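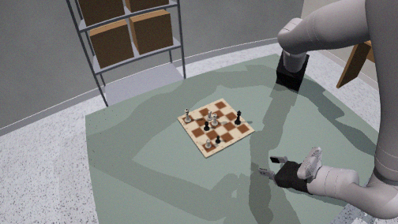 Borrowing games from Fleris: the questions we get

Last looked over on 8 September 2024 by Idun Grønli, who was supposed to be sorting dice.

What is Fleris?

A lending library for board games, upstairs from the shoe repairer in Skelurville. You come in, you pick a game, you take it home, you argue with your family, you bring it back. We have 1056 games on the shelves, a kettle, and one very good chair that will already be taken.

Do I have to be a member?

To take things home, yes. To sit at a table and play, no. Plenty of people come in for an afternoon, play something with a stranger and leave again without telling us their name. We respect this. One man has been doing it since we opened.

How do I join?

Bring something with your address on it and fill in the yellow form. The form asks for your favourite game. You may leave this blank, and you may also write "Snakes and Ladders", in which case we will say nothing.

How long can I keep a game?

Three weeks. You can renew by phone or at the desk as long as the game isn't reserved. The long war games can go out for the whole of October if you ask nicely, as three weeks is barely enough to read the rules and fall out over page nine.

What happens if I'm late?

There is a small charge for every week, and a card in Tyra Lunde's handwriting will arrive at your house. It is a polite card. People have told us they would have preferred the charge.

How many games can I borrow at once?

Two. Expansions count as part of the game they belong to, so long as you can fit the lot in one of our bags. If you need help getting it down the stairs, it doesn't fit in one of our bags.

Can I reserve something?

Yes, at the desk or by phone. We hold it for you for 3 days after we ring. After that it goes to the next person on the list, even if you had a cold.

I've lost a piece. Am I in trouble?

Not much. Look under the sofa, then in the hoover, then ask the youngest person in the house directly. If it's gone, tell us when you bring the game back. We keep a drawer of spares sorted by colour and there's a fair chance of a match. What we do mind is finding out from the next borrower, who has just got to the end of a jigsaw.

How do you check the games when they come back?

We open every box and go through it against the list inside the lid. Chess sets are quick. Anything with small wooden vegetables is not. Damilola Ekpo does most of the checking and has asked us to add that playing cards should be returned the right way up, and that she will know. 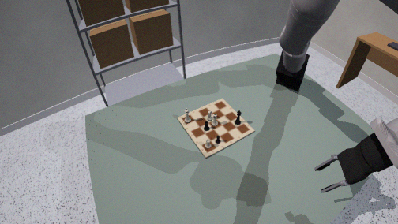 Chess sets get their own shelf by the window, and they're lent out in drawstring bags with the board separate, so please check you've picked up both halves before you set off. Around Christmas we tend to end up with a stack of boards and no idea who has the bishops.

Will someone teach me the rules?

If we know them. Henrike Oltmanns can teach nearly anything on the bottom two shelves and has a way of explaining auctions that makes them sound reasonable. For the rest, there are rule books in the boxes and a good deal of confident guessing at the next table. If two people at Fleris disagree about a rule, the book wins, and if the book is unclear, whoever owns the shop wins. The shop is owned by Britt-Marie Fagerlund. She has never been known to rule against herself.

Which game should I start with?

Tell us how many of you there are, how long you've got, and whether anyone sulks. The last one matters most. For a house with a sulker in it we generally suggest Pan, where you all play against the game, so that the sulking can at least be shared. For two people who like a quiet evening, try draughts. People think they're too old for draughts and then they lose.

Is Durnex really as long as it says on the box?

Longer. The box says an afternoon. The box does not say which one, or when it ends. It has 300 cards and you will need all of them and a second table. We have lent it out many times and it always comes back very neatly packed, in a way that suggests it was never opened.

Are children welcome?

Yes, with a grown-up who is paying attention. The low shelves are for them. Anything above the blue tape has parts small enough to swallow or rules dull enough to cause tears, and we didn't want to have two colours of tape.

Can I eat while I play?

Drinks with lids are fine. Biscuits are fine if they're plain. Crisps are not fine and never will be, and if you'd like to know why, ask to see our old copy of the railway game. The cards are still in there. You have to peel them.

Can I give you my old games?

Possibly. We're glad of anything complete and in decent shape, and we'll look at it while you wait. Please don't leave boxes on the stairs overnight. We already have as many general knowledge quizzes as one town can bear, most of them sure that certain countries still exist.

Do you sell games?

Only the duplicates, from the crate by the door. Prices are on the lids. Haggling is allowed but it embarrasses everyone.

Can I book a table for a group?

Up to eight people, yes. Ring the day before. Larger groups can have the back room when the knitters aren't in it. The knitters were here first and will tell you so.

Is there a step-free way in?

Not yet, and we're sorry about it. The stairs are steep and there's no lift. If you can't manage them, ring the desk and we'll bring games down to you in the shoe repairer's, where there is a bench. You can return them there as well.

Can I bring my dog?

Small and calm, yes. Large and calm, usually. Tails at table height are a problem for anyone who has just spent an hour building a castle.

I brought back the wrong box. What now?

Ring us. Somebody else has probably brought back yours.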